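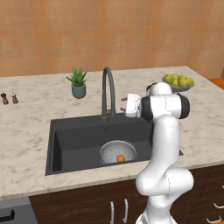 My neighbour told me over the stairs that I should stop buying bottled water, and that the water from our tap was better than anything in the shop. I answered politely that it tasted of swimming pool. She said I was pouring it wrong.

I did not know that water can be poured wrong. But she explained that her mother always filled a jug in the evening and left it open until the morning, and then the smell was gone. So I tried it. After two nights I had to admit that the taste was softer, and I felt a little ashamed of all the bottles I had carried up to the fourth floor.

Where I grew up, in Plamovness, we had a well, and the water was so hard that the kettle became white inside in one month. My father cleaned it with vinegar and the whole house smelled like pickles. When I moved here I missed that water, which is strange, because as a child I complained about it. I think we get used to the taste of a place before we know that it has one.

Last year I bought a filter jug, a Vinari, the smaller model. It is not a bad jug. The water is good for tea, the leaves open nicely and there is no skin on top. But the cartridges are expensive and I always forget when I put in the last one. I wrote the date on a piece of tape, and the tape fell off in the sink. My cousin has an Aaltonen under her sink and is very happy with it, but I rent my flat and I do not want to ask the landlord for one more thing. He still has not answered me about the window.

So now I have two jugs. One is for tea and goes through the filter, the other stands open with a plate half over it against the dust. For coffee I use whichever is nearer - my husband says he tastes no difference, and he puts in so much sugar that I believe him.

I still keep 7 bottles in the cupboard, in case the pipes are closed for repairs again. It was announced for April, on the paper by the lift, but the paper did not say which day.

Posted 13/03/2020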